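Search tickets
Search

Ticket 149 – Exhibit bundles lose pages on export
Status: open
Product: Sadar case bundle tool
Customer: Steyn, civil litigation
Handled by: Hooman Yazdani

Reported
Paralegal at Steyn exported the plaintiff's exhibit bundle for a wrongful arrest claim. Index lists 14 exhibits. The PDF has all of them, but exhibit 5 (the lineup forms) stops partway through a witness statement and exhibit 6 starts on the next page. No error on screen. The other side's lawyer noticed before they did, so tempers are short.

First reply from Brekasico, who host it for us
"Likely a browser cache issue. Please clear cache and retry."

I doubt a browser cache can eat half a witness statement. Cleared it anyway. Same bundle, same missing pages.

Second reply
"File may exceed the recommended size." The recommended size isn't written down anywhere I could find. I asked for the number and got a link to the help centre, and the search there returned nothing for "size".

What I tried
1. Exported exhibit 5 alone. Complete, all pages there.
2. Exported exhibits 1 to 5. Complete.
3. Exported the full bundle with page stamping off. Complete.
4. Full bundle with stamping on. Pages gone again, same spot.
5. Full bundle, stamping on, redactions removed (test copy only, deleted after). Complete.

So stamping plus redaction, in a big bundle. The full one runs to over 800 pages. I haven't found where it tips over and I'm not convinced size is the whole story, but the two settings together do it every time on my machine.

Third reply
Brekasico now says the Drernent update in February fixed "all known stamping faults". Checked the version at Steyn – they have that update. Either this fault wasn't known or it wasn't fixed. Asked which. No answer by 4:30 pm.

Workaround given to customer
- Export with stamping off, then stamp the finished PDF as a separate job.
- Check the page count of every exhibit against the index before serving anything. The tool's green tick only means the export finished. It does not compare counts, whatever the manual says.
- Keep the faulty PDF. Counsel may have to explain to the court why the first version was short, and a copy with its original file date will help.

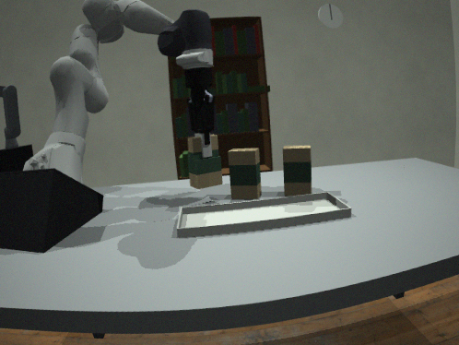

Still to do
- Get a straight answer on whether redacted pages are flattened before or after stamping. I suspect after, and that the stamper gives up on one of them and skips to the next exhibit.
- Find out if bundles already filed this year were hit. Steyn can only recall this one, but they weren't counting pages until now.
- Ask for a warning when index and output don't match. Brekasico will call it a feature request. I'm logging it as a defect.

Customer has served a corrected bundle using the workaround and is happy to wait a bit for the fix. Not closing this on a promise – it stays open until I can run step 4 and get every page back.

3 comments 0 shares

Contact support | Copyright Sadar | Back to top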